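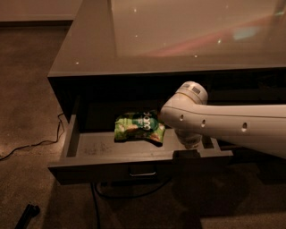 What should you do with the low cabinet in the lounge room when you're getting a house ready to hand over? Start with the drawers, empty them right down to the bottom panel, and leave the glass top until last.

Home | Services | News | Tips for Movers | Contact

Print this page | E-mail this page

WOTTON HOME CARE LAUNCHES "OPEN EVERY DRAWER", A GENTLER WAY TO GET THE LOUNGE ROOM IN ORDER

Wotton Home Care is delighted to announce the arrival of Open Every Drawer, a new tidying service for households who would like a friendly pair of hands with the furniture that everybody uses and hardly anybody sorts out. Bookings are open now across Wotton and Gelen, with the first visits set down for March, and we would love to hear from anyone who has been walking past the same cabinet for a year or two and meaning to get to it.

The service grew out of our end-of-lease cleaning, which has been the bread and butter of this business for nine years. Over that time our teams noticed that kitchens and bathrooms were very often sparkling before we arrived, while the low cabinet in the lounge room had been given a quick wipe across the top and left at that. Inside would be the odds and ends of ordinary family life: a scrunched-up snack bag in an otherwise bare drawer, a remote for a television long gone, takeaway menus, a dead battery or two, half a deck of cards. It's never anything to be embarrassed about. People eat chips on the couch, the drawer is right there, and a bag slips in when visitors knock at the door — we have all done it, the writer of this release included.

Open Every Drawer is a visit of up to five hours, and it takes in the lounge room, the hallway and one bedroom. Each visit begins with a cup of tea (if you're offering) and a slow walk through the rooms, so that you can tell us what is precious, what is rubbish and what you would rather we didn't touch at all. After that we work from one piece of furniture to the next. Every drawer is pulled out and emptied, the floor of it is vacuumed with a soft brush and wiped with a barely damp cloth, and the contents go into three tubs for you to look over before anything leaves the house. Nothing is thrown away without your say-so, apart from food wrappers and crumbs, and if you would like to be consulted about those too then we're happy to oblige.

Glass-topped furniture has been given a good deal of thought. A glossy glass surface over a dark cabinet is a lovely thing of an evening, when it picks up the lights of the room, but it does show every speck, and a cloth that has just been used on a dusty drawer will leave it worse than before. Our teams carry separate cloths for glass and do the top at the very end, after the drawers are back in and the open shelf underneath has been dusted. We work with a lamp brought down low and to one side, as dust in a deep, dark shelf is nearly impossible to find by the ceiling light. Slim metal handles get a rub with a dry cloth, and the carpet in front is vacuumed once everything is closed up again.

Scuffs on drawer bottoms are another matter that customers ask us about. Some lift with warm water and a drop of dishwashing liquid, and some are there for good. We will have a go at them with care, and we'll stop before we do any harm to the finish. For those who would prefer to cover them, we can cut a plain paper liner to fit at no extra charge, and there is a washable one available in grey or cream for larger drawers.

The new service has been trialled with households on the Mbwambo Street side of Gelen, and we're very grateful to everyone who let us in and put up with our clipboards. Their comments led to a few changes. The visit was going to be a full day, which most people found far too long to have someone in the house, and the tubs were going to be taken away and sorted at our depot, which went down very poorly indeed! Everything is now done in your own lounge room, at your own pace, and you are welcome to sit and read the paper while we get on with it.

Through our neighbours at the Sekance Reuse Centre, anything in good condition that you no longer want can be dropped off on our way home. The centre takes games, books, picture frames, working lamps and small pieces of furniture. Soft plastics such as chip bags and lolly wrappers aren't accepted there, so please don't tuck them in with the donations. Check with your local council about what can go in which bin, as the rules in Wotton and Gelen are different.

To mark the launch, the first 100 households to book will receive a set of our glass cloths to keep, in a colour of their choosing while stocks last. Renters who are moving out can add Open Every Drawer to an existing end-of-lease booking, and we'd suggest doing so early — the weeks before the end of a month fill up quickly. Landlords and property managers may book on behalf of a tenant provided the tenant has agreed to it.

Bookings can be made at our Wotton shopfront between 9 am and 4 pm, or by ringing the office and asking for extension 2489. If the line is busy please leave a message with your suburb and the number of rooms, and we'll ring you back as soon as we're able.

Media enquiries: the office, Wotton Home Care, extension 2489. Staff can be made available to talk about drawer care, glass furniture and moving house.

Last updated: February

Print this page | E-mail this page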